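Week 5: How a bill gets stuck (and sometimes unstuck)

Okay, picking up where we ran out of time on Monday. I'd gotten as far as introduction and referral, and Orest Kobzar asked why anyone would bother introducing a bill they know is going to die. Good question, and I want to spend most of this handout on it.

First, quick recap. A member files a bill, it gets a number, and the presiding officer sends it to a committee. That last part sounds like paperwork, but it's where a lot of the power sits! A water bill sent to Agriculture gets a very different reception than the same bill sent to Environment. Same words, different room.

For our running case I'm using the well-testing bill from the town of Jusley, because it's small and you can read the whole thing in one sitting. It would require a water test whenever a house with a private well is sold. Sellers pay, the fee is capped at $300, and the results go to the buyer before closing. 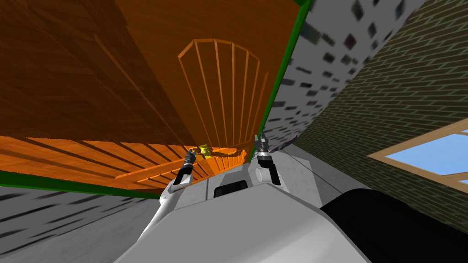 What the committee chair can do with it

Pretty much anything, including nothing. The chair sets the agenda, so a bill the chair dislikes may just never come up (people call this "bottling up" a bill, and I will use the phrase constantly, sorry). If it does come up, you get some mix of a hearing, amendments and a vote. In the Jusley case the chair, Hryhorii Hordiienko, held two hearings and then let it sit until October. Read both transcripts before section. The second one is long, but the exchange over who pays for a retest is worth your time.

Back to Orest's question. Members file doomed bills to get a position on record, to please a group back home, or to have language ready when a bigger bill comes along. The well-testing text got tacked onto a housing package as an amendment, and that's how it finally reached the floor. I love this example because the original bill still shows as "in committee" if you look it up.

Also, please look at the petition. Around 1,000 signatures from Idby and the townships next to it. We'll argue in section over whether it mattered. I go back and forth.

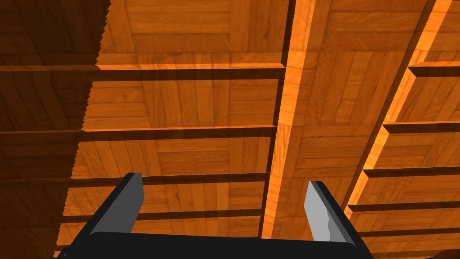 Can the full chamber pull a bill out of committee if the chair won't move it?

Most chambers have a discharge procedure for this, usually a motion or a petition that needs a set number of members behind it. It rarely succeeds, partly since signing one means publicly crossing your own leadership, and members remember that kind of thing when they want their own bills heard.

For next time

Read the Hrynyshyn chapter on amendments, skipping the appendix. Bring one bill from your own state that has been sitting in committee and be ready to tell us who sent it there. One page of notes is plenty, and messy is fine.

Last updated: October

We use cookies to remember your reading settings. Accept / Manage

Contact the course office | © Itum Open Courses | Back to top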